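Evening, June, after supper

I promised myself to write every day while the build goes on, and already I missed two days. So I will write a longer one now, before I forget which screw was which.

The morning started with the spring. I had the old spring in the left jaw, the one from the first version, and it was too strong. You close your hand on the trigger and after ten minutes your fingers complain. Zsolt Gál said in the spring (the season, not the part) that I should buy a softer one and stop being stubborn, and I did not listen to him. Today I listened. I had ordered a small bag of them from Ordale in May, and the softest one went in with only a bit of bad language. Now the jaw opens by itself and I can close it with two fingers. I wrote to Zsolt and he sent back one thumb, no words.

Then the linkage. I print the arms for the jaws at the shared workshop on Tekin Street, where Hülya Türkmen keeps the key. The new arms are better than the old ones because I printed them flat on the bed. The old ones I printed standing, to save time, and they broke along the layers like a biscuit. I drilled the holes by hand afterwards. One hole went a little crooked and I filed the pin seat until it turned well. I am not proud of this hole but it works, and it is on the side I do not look at.

A note for myself, because I will forget: the washers go on the outside, not between the arms. I put them between and the whole jaw became stiff, and I took it apart again and lost one washer under the fridge. It is still under the fridge.

After lunch I did the pads. I tried three kinds of rubber. The first was from a bicycle tube, and it smelled so strong that Modupe opened all the windows. The second was a kitchen mat, too slippery. The third is a soft pad that I bought as a sheet and cut with scissors, and this one holds cloth well. I glued the pads with the Brarkisen glue, which says on the tube to wait one hour. I waited 32 minutes and one pad came off in my hand. I glued it again and went to drink tea like an adult.

While the glue was drying I worked on the program. The board writes the opening of the jaw as a number, and until now I had zero when it was open and something near 1000 when it was closed, but not always the same. I thought the sensor was bad. I changed the sensor. It was not the sensor. It was my cable, which I had bent too hard behind the handle, and when I moved my wrist the number jumped. I made the cable longer and fixed it in two places, and now the number stays quiet when the jaw stays quiet. I also raised the limit in the program to 2000, so that I have more steps between open and closed. I do not know yet if I need so many. Volkan Bilgin says I do not, and he is usually right about these things, but he also said the sensor was bad.

At five in the afternoon Modupe came home and we started with the laundry. This is the real job for which I am building all this. I do not want to pick up wooden blocks for the rest of my life. I want to learn how to pick up clothes, first with my own hand inside the tool, and later with the arm doing it alone, if the arm ever arrives from Orano. They wrote to me again that it is "in preparation". It was in preparation in April also.

Cloth is much harder than I believed. A block has sides and you know where it begins. A T-shirt has no beginning. When I go down with the jaws and close, I get sometimes one layer and sometimes four, and from above I cannot tell which. Thin and smooth things run away from the pads. Thick things come easily but they bring their neighbours with them. The best way I found today is to come in from the side at an angle, to touch with the lower finger first, and only then to close. If I come from straight above I push everything down and it gets flat and there is nothing to hold.

We worked with the blue basket on the big table, one gripper on each side.

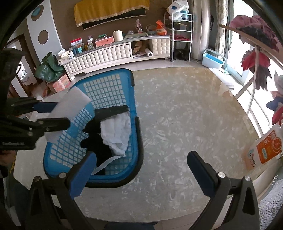
Two grippers at the basket, a pale sheet held on the left and my blue pads waiting.

I made seven rounds of this and wrote down each one in the green notebook. A round means: everything out of the basket, onto the table, and then back. The good rounds were the slow ones. In the fourth I tried to be fast and a strap got caught in the linkage, and I needed the small pliers to free it. So the linkage needs a cover. I can make it from thin plastic, or from an old folder, and close it at the back with tape. Hooman Azimi made such a cover for his and said that it must not touch the pins, otherwise it makes a noise like a cricket.

My arm is tired now, here above the elbow. The tool is too heavy at the front. I would like to move the board and the battery back behind the hand, so that the weight sits over the wrist. This means a new handle, and a new handle means one more evening at the printer. I will ask Hülya for the key.

For tomorrow: cover for the linkage. Draw the new handle, with a place for the cable this time. Ask Zsolt where he gets his short screws, mine are all too long and I am cutting them with pliers, which is ugly. Write to Orano again, politely. Look under the fridge with a torch.

Modupe has folded what was in the basket with her hands, in four minutes, while I was writing the first half of this page.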